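Renura is a plain-text archive of amateur hockey box scores and post-game notes, typed up from league newsletters and rink bulletin boards. It covers 2 leagues, Cistside and Woritwood, and 98 games.

## Files

- `games.csv`: one row per game, with teams, score by period and rink
- `penalties.csv`: one row per penalty, with jersey number, infraction and minutes
- `notes/`: game write-ups as text files, named by game ID

Player names are left out. Jersey numbers are kept, but a number may pass to another player between seasons, so don't use it as a player ID.

## Known problems

Overtime goals are added to the third period in the Woritwood files. The `ot` column says whether a game went past regulation, but it can't tell you who scored when.
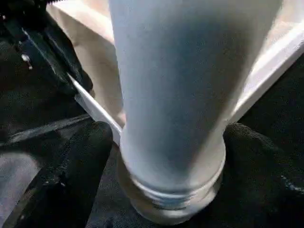
One user wrote in that the Woritwood shutouts look wrong too, because empty-net goals are charged to the goalie who was pulled. This is how the newsletter printed them. We left the numbers alone and added an `en` flag where the write-up mentions an empty net.

Shots on goal are blank for 7 games. Please don't read a blank as zero.

## Penalty codes

Cistside used its own short codes and we mapped them to full names. "RO" could mean roughing or a rink-order misconduct, depending on the season. Where the minutes didn't settle it, the row says `unclear`.
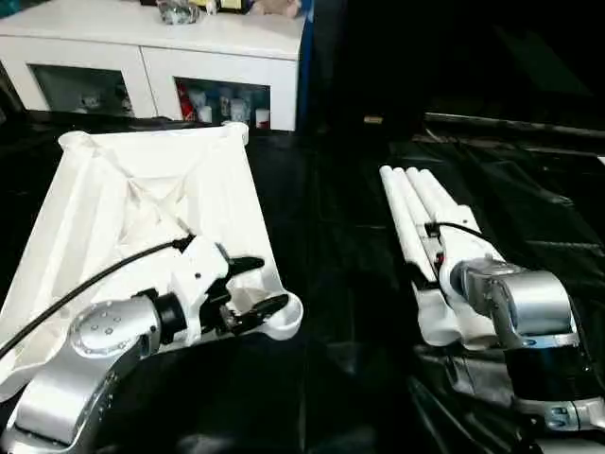 Parsons asks whether coincidental minors are stored as one row or two. Two, with the same value in `pair_id`. Fighting majors work the same way.

## Loading

Files are UTF-8 with a header row. Read `jersey` as text or you will lose the leading zero in "07".

## Corrections

Open an issue with the game ID and the line as printed. A scan of the newsletter page helps. Fixes go into the next release and are listed in `CHANGES.md`.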